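Trerken Technical Program
Electronics Assembly 1: Handout 9
Sorting and laying out parts before assembly

Read this before the bench session. Bring it with you, along with your parts list and a pencil.

1. Preparing the tray

Use one tray per kit. Wipe it out and line it with a clean sheet of white paper. Small parts show up well against white, and you can write part numbers on the sheet. Change the paper when you start a new kit. Do not stack trays.

2. Placing the parts

The board goes in first, component side up. Handle it by the edge. Set the wire harness next to it with the free ends pointing away from the board. Short cables go in a corner by themselves so they don't get caught in the harness.
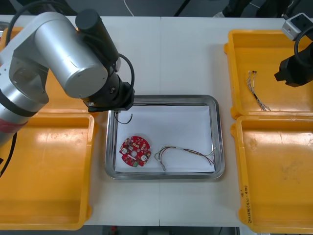

3. Checking the harness

The layout in section 2 has a round red board at the left and the harness to its right, with the strands fanned out at the far end. Spread yours the same way, then check:

Each wire color against the list
Insulation, for nicks or flat spots
Connector, for bent or missing contacts
Sleeving, for splits

Don't pull on a wire to straighten it. Loosen the loop by hand.

4. Recording

Fill in the Closberg sheet for every tray, including trays with no faults. Mark a rejected part with its tray number and put it in the reject bin. The sheets count for 40 of the 100 points for this unit. The remaining points come from the assembly test in December.

Reading for next session: Handout 10, connectors and crimping.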